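Ticket 3000-104
Queue: Break room supplies, Sullau building
Opened by: Hamdia Tilahun
Assigned to: Kedir Ejigu
Status: Resolved
Priority: Low

Reported issue
Sugar-free rolls from the Woltix order are going soft after opening. Lollies at the open end stick to the paper and to each other. Unopened rolls from the same carton are fine.

09:10 Tilahun: Happens on the level 9 shelf only. The paper gets twisted shut after the first lolly comes out, but the twist tears and won't hold.

10:25 Ejigu: Checked the carton. Green paper wrap, Chinese print on the side, 无糖 on each roll. No inner foil on the one I opened. Shelf is directly over the kettle. Suspect steam.

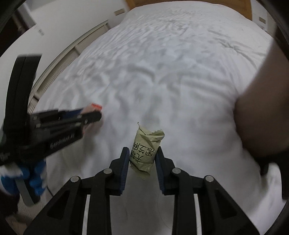
11:40 Ejigu: Moved half the carton to the stationery cupboard, left half over the kettle. One opened roll in each spot, top twisted closed by hand.

15:55 Tefera: Kettle shelf roll is tacky at the open end. Cupboard roll is dry and comes apart cleanly. Paper on both is creased, so the wrap alone doesn't explain it.

16:20 Tilahun: Can we get a jar? People will keep leaving them open.

16:30 Ejigu: Clip-top jar with a rubber seal requested through Grekgate. Opened rolls go in the jar, paper left on so the sugar-free label stays with them. Full rolls stay in the cupboard.

Cause: moisture from kettle reaching opened rolls.
Fix: storage moved, sealed jar supplied.
Follow-up: Tefera to check the jar seal in January. Reopen this ticket if unopened rolls go soft as well.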